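11/4/21
Posted by Malsha Dissanayake

The freezer log for January ran to 1,519 readings, and I have now been through all of them. The sensor is a Zolla probe taped to the inside wall of the chest freezer in the garage, reporting to a small logger on the shelf above. I wanted to know how often the compressor runs when the garage itself is cold, and whether moving the freezer away from the outside wall would make any difference to the bill.

The first problem was the clock. The logger loses time whenever the power drops, and it restarts from midnight without saying so. There were four such restarts in the month. I corrected each one by matching it against the house meter, which keeps proper time. After that the readings lined up, apart from 13 that were plainly wrong (a chest freezer does not reach plus sixty and come back within one interval). I deleted those and left the gaps empty. Filling them with averages would have made the chart prettier and the totals less trustworthy.

The second problem was deciding what counts as a cycle. The probe reads air temperature, so opening the lid looks much like the end of a rest period. I settled on a simple rule: a cycle starts when the temperature falls for three readings in a row, and ends when it rises for two. By that rule the compressor ran 324 times in the month. 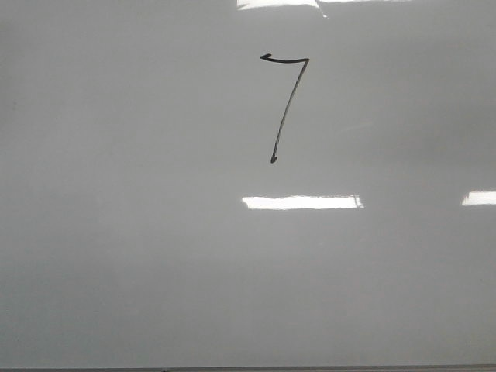
A seven on the whiteboard.

Duration matters more than the number of starts. Most runs were short, and the long ones fell after shopping trips, when a load of unfrozen food had gone in. The overnight runs were shorter and further apart, as you would expect in an unheated garage. What I did not expect was the slow drift in the resting temperature over the second half of the month. The lid seal was the obvious suspect. I shut a strip of paper in it at intervals along all sides, and at the back left corner the paper slid out with no resistance.

A replacement seal from Beltex is on order. The old one is held by a plastic strip and should come away without tools, according to the manual. I will log another full month with the new seal before moving the freezer, so that only one thing changes at a time. The probe stays where it is, with fresh tape.

Contact | © Malsha Dissanayake | Back to top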